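How a Robot Learns to Know Where It Is

Close your eyes and walk to your kitchen. You can probably do it, but you go slowly, and you touch the walls with your hand. Your brain keeps a small map of your home. A robot on wheels also needs a map, and it has to find its own place on it many times every second.

In the town of Stanville, a small team teaches a robot to do this. The robot has the name Bosia. Velimir Berisha writes the programs, and Nikola Kelmendi plans the tests.

At first the team used only the wheels. If you know how big a wheel is and how many times it turned, you can calculate how far you went. But wheels slip a little on dust and sand. Each slip makes a small mistake, and the small mistakes are added together. After 100 meters, Bosia believed it was in one place, and it was standing 6 meters away from there.

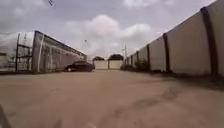
The new method is called "landmarks." A landmark is a thing that stays where it is and is easy to find again. When you tell a friend "turn left after the big tree," the tree is your landmark. For Bosia, the dark pillars in the long wall on the right are very good landmarks, because they stand upright and look different from the pale panels between them. The near pillar looks wide and the far ones look thin, and from this the robot can work out its distance to each. The dark car is a bad landmark — a car can drive away, and then the map is wrong. Clouds are even worse!

So the robot must learn what to trust. The team gave it 510 pictures from the lot. In every picture, a person had marked the things that stay and the things that can move. The program looked at them again and again until its own answers became similar to the marks.

Then they repeated the drive of 100 meters. This time Bosia ended only 50 centimeters from the place where it believed it was. It is a much smaller mistake, but for passing through a narrow gate it is still too big. The next tests will be in May, in weaker evening light, when a pillar and its shadow can be difficult to separate.

You can try the method too. Choose a room and draw a map with only the things that never move. Would you put the door on it? And what about the cat?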